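Dunstan break room upkeep, February report
To: Plemia small grants desk
From: Shayne Hinds

Short one this month, sorry, writing before the 3 o'clock handover.

Spent so far 1195 out of the 1884. Most of it on cloths, cups and the new white table. Table is good. Shows every mark though, scuffs too, so wiping is now the main job. 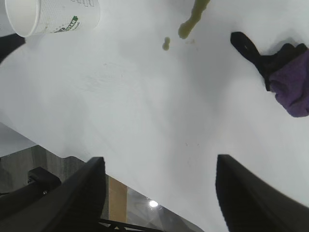

Spills first. Green drink is the worst, goes everywhere in drips and people walk off. New rule on the door: cup upright, then wipe, then bin. Seems to be sinking in, slowly.

Cloths. Went with dark ones, purple and black, they dont show stains so we get more weeks out of them.
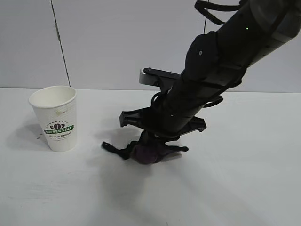
Order from Grulteck came one pack short, they are sending the rest. No extra cost to the grant.

Cups are still paper, the Coffee Star ones. Light, and they tip over easy. Want to try lids next month if thats ok under the supplies line?

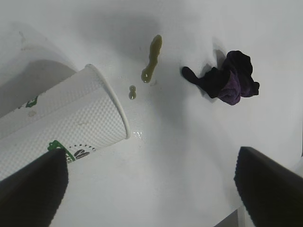
Wipe-down sheet is up by the sink. Five people signed on, need a couple more for the late shift. Fekis upstairs asked for a copy of the sheet, sent it.

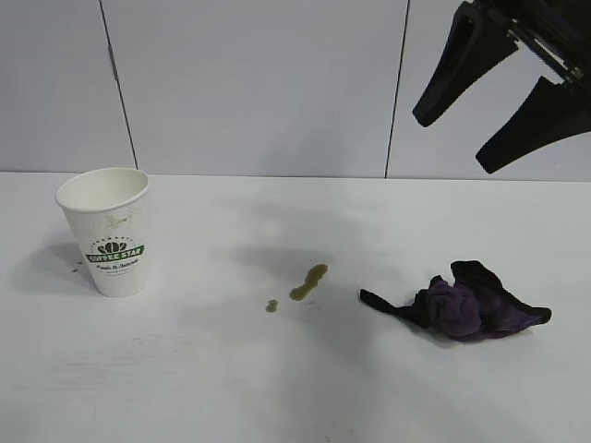
Still to do:
second hook for cloths
spray bottle refill
receipts, will scan and send tommorow

Shayne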